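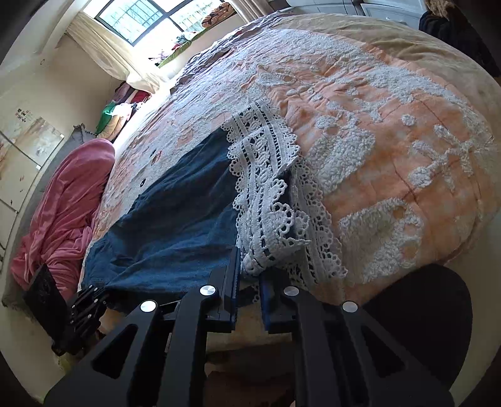 Attachment 1 - navy garment with lace edging, jaws at the rolled section of trim.

Search tickets
Enter keyword or ticket no.
Go

Lace and openwork trim: which rule applies at the jaws?

Posted 3 Jan 2025 by Nuria Segura
Print this ticket | E-mail this ticket

Status: open
Product: Zindadora hand-held gripper, household textiles work
Reported by: Benito Barroso
Handled by: Nuria Segura

PROBLEM AS REPORTED (Benito)
The handling rules say "grasp fabric by a free edge, one layer, no trim." Fine for a pillowcase. On the item in the attachment the lace is the free edge on that side, and halfway down it has rolled over on itself, so it isn't one layer either. If I follow the rule to the letter I can't touch that side at all. If I use my judgment, the reviewer marks the take as a rule break. I would like to know which one you want, in writing.

I also don't believe the "no trim" line was ever tested. Somebody please show me where it came from.

REPLY 1 (Nuria)
I looked. The line came over from the Hollon rule sheet, which was written for a fixed arm on a flat table, with towels. There is no test record attached to it. The Halonen sheet we merged in February has no trim rule of any kind. So you are right about that much.

I'm less sure you need to go for the lace. The body of the garment is plain thin fabric with a long fold in it, and the left edge is lying there on the quilt. Why not take it from that side?

REPLY 2 (Benito)
Because the task card says "lift by right side." I don't write the cards.

REPLY 3 (Marcelino Collado)
I write the cards. The card says right side so that the left and right takes come out even. It was not written with lace in mind and I wouldn't defend it here.

My worry with lace is the holes. A jaw tip can go into a loop and then opening the jaws is no longer a release, it's a pull. The rule sheet talks about grip force for a full page and never mentions snagging. I'd trade that whole page for one decent sentence on openwork.

REPLY 4 (Nuria)
Proposed wording, please pick holes in it:

"Trim with openings (lace, crochet, net, fringe): do not close on it if a plain fabric edge is within reach, whatever side the card names. If trim is the only edge, close on the flat of the jaws, not the tips. Before lifting, open once and check that the item comes free. If it does not, stop and free it by hand."

And for rolled or folded trim:

"Count as more than one layer. Mark the take 'multi-layer' and carry on."

REPLY 5 (Consuelo Vidal)
Two objections.

"Within reach" will be read 12 different ways. Say "on the same item" and be done.

Second, the open-and-check step is nice on paper. I have reviewed a lot of takes where a step like that is in the rules and I see people do it for the first 2 items and then drop it. If it isn't visible to the reviewer it won't happen. Make it a required pause with the jaws fully open, or leave it out.

I would also like to hear why "carry on" is safe for the rolled piece. A roll can open up while you lift. Has anyone tried it, or are we guessing again like Hollon did?

REPLY 6 (Nuria)
Guessing. Changed "on the same item" and added the pause. Held back the rolled trim line until somebody has run it. Benito, can you do 7 lifts on rolled lace, any washable piece, and log each one including the dull ones?

REPLY 7 (Benito)
Will do, but I want it noted that until then the reviewer has no rule to fail me on.

REPLY 8 (Consuelo)
Noted. Rolled trim goes to "no ruling" in the review form, not "fail."

CHANGES MADE
Rule 2 reworded as in Reply 4, first part, with Consuelo's edits.
Task cards: "lift by right side" now reads "lift by right side unless Rule 2 applies" (Marcelino).
Rolled trim: no rule yet, waiting on Benito's log.
Grip force page: left alone. Ainhoa Collado has asked to see where those figures came from too, and has opened her own ticket under Sititow.

Print this ticket | E-mail this ticket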